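Saltville Bench Cell: Set-up Guide
Section 2. Planning and Budgeting Before You Order

Issued 12 Feb 2019
Section owner: Fionnuala Rafferty. Costing sheet: Ozan Keskin.

2.1 Scope

This section covers the decisions to be made before a purchase order is raised for a bench cell with one or more arms. It applies to the standard cell (one arm, one gripper) and to the shared cell (two or three arms on a common bench). Mounting and wiring are covered in Section 3. Do not order arms until steps 1 to 9 below have been completed and the costing sheet has been signed.

2.2 Before you start

You will need:

The floor plan of the room, with door widths
The load rating of the floor or of the existing bench
A list of the parts to be handled, with the largest and smallest sizes and the heaviest weight
The costing sheet (Elura form, current issue)
The name of the person who will hold the budget after hand-over

2.3 Choosing the arm

1. Write down the heaviest part to be lifted. Add the weight of the gripper, the fingers and any bracket fixed to the wrist. Use the total when reading the payload column of the supplier's data sheet.

2. Mark the furthest point the gripper must reach, measured from the centre of the arm base. Include the gripper length when the fingers point straight down. An arm that reaches the point only when fully stretched is not suitable.

3. Check the reach at bench height as well as at shoulder height. Suppliers often quote the second figure only.

4. Decide the number of arms. For the shared cell, draw the reach circle of each arm on the floor plan and shade the areas where the circles overlap.

Note: Overlap is permitted. Work in an overlap area must be planned so that one arm is parked while the other moves, unless the controller supports shared zones. Shared zones are a paid option on the Saludo controller and are not included in the base price.

5. Ask for the lead time in writing. Verbal lead times are not accepted on the costing sheet.

2.4 Choosing the bench

6. Select a bench with a slotted aluminium top. The slots allow bases, posts and fixtures to be moved without drilling. A plain top costs less at purchase, but each change of layout then has to be charged to the workshop.

7. Allow a clear depth of 800 mm in front of each arm base for the work surface. Storage bins, monitors and keyboards are not to be counted as part of this depth.

Caution: Do not fix two arms to a bench that has not been rated for the combined load. Sudden stops place a turning force on the base bolts. Ask the bench supplier for a rating under moving load and keep the reply with the order.

8. Choose a mat or other covering for the work surface. Where a camera will be used to find parts, test the covering with the real parts and the real lighting before buying the full quantity. Strong patterns can cause false readings with some vision software. Order one sample piece of each candidate covering.

2.5 Gripper and fingers

A two-finger gripper is adequate for most small parts with flat sides. Budget for it as a separate line. It is rarely included with the arm.

Check the following against the parts list:

Full opening between the fingers, compared with the largest part in its widest position
Finger length, compared with the tallest part
Clearance between neighbouring parts when the fingers are lowered between them
Type of cable or connector at the wrist

Where the parts differ widely in size, quote for two sets of fingers. Do not quote for a second gripper until the trial in 2.7 has been run with the first.

Note: Fingers are a wearing item. Enter them under running costs, not under capital.

2.6 Filling in the costing sheet

9. Enter each item on its own line. Bundled quotations are to be split by the supplier before entry. The lines most often left out are:

Spare fingers
Cable guides, ties and sleeving
Posts and brackets for cameras
Second monitor for the controller
Training for operators
Delivery to the room, as opposed to delivery to the building
Removal of packing

Cable management was left off the Pasum order and was paid for later from the repairs budget. The charge was 1,833, before tax, for parts and labour on a cell that was already in use. Had it been entered at the start, the labour would have been covered by the installer's visit. The line is now compulsory on the Elura form and may not be entered as zero.

10. Add the running costs for the first year: service contract, software licence, wearing parts, and bench space if the room is charged internally.

11. Send the sheet to Ozan Keskin for checking. Allow 3 working days. Sheets returned with queries go to the back of the queue.

Caution: Prices quoted in November are usually held only to the end of the calendar year. Confirm the price again if the order will be placed after that.

2.7 Trial before purchase

A trial is required for every shared cell and is recommended for the standard cell. It may be run at the supplier's premises or on an existing bench.

Use simple blocks in place of production parts for the first session. Choose blocks of different sizes so that the gripper has to work at more than one opening. Place them at different spacings, including one pair close together, and leave the other arms on the bench in their normal positions. 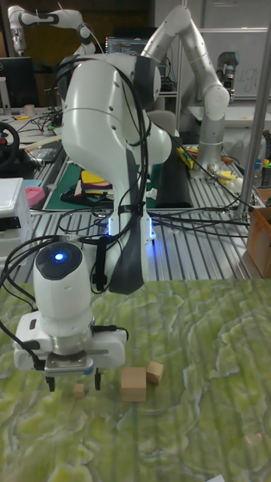

Record the result of each pick on the trial log, including those stopped by the operator. A pick that needs a block to be straightened by hand is to be logged as a failed pick. Repeat the session with production parts once the blocks have been completed without a change to the program.

During the trial, check these points as well:

Cable slack. Move each joint slowly to both ends of its travel and watch the cables throughout. A cable that pulls tight, rubs on a joint or drops into the work area must be rerouted, and the extra guide entered on the costing sheet.

Sight lines. The operator should be able to see the fingers and the controller screen from the same position. If not, move the monitor or budget for a second one.

Camera position. Confirm that no arm passes between the camera and the work surface at the moment a picture is taken. Brackets fixed to an arm count towards its payload (see step 1).

Neighbouring equipment. Note any other bench or desk that has to be cleared while the arm is running. If it belongs to another group, obtain their agreement in writing before ordering.

Caution: The trial must be run at reduced speed. Keep hands off the work surface while the arm is powered, including when it is paused. Use the stop button before placing or moving blocks.

2.8 Approval and ordering

12. Attach the trial log, the floor plan and the bench rating to the costing sheet.

13. Send the complete set to Fionnuala Rafferty. Incomplete sets are returned unread.

14. After approval, order the bench first. Arms should not be delivered until the bench is level and bolted down. Arms kept in their cartons still start their warranty period on the day of delivery.

15. Order the gripper and fingers with the arm, on the same purchase order but on separate lines. This allows the fingers to be reordered later under the same supplier code.

Note: If the bench is delayed, ask the supplier to hold the arms. Saludo will hold an order once without charge. A second request is charged as storage.

2.9 Changes after approval

A change of arm model, number of arms or bench size cancels the approval, and steps 1 to 13 must be repeated. A change of mat, fingers or monitor does not. Enter it on the sheet, initial it and send a copy to the budget holder.

Continue to Section 3, Mounting the Base.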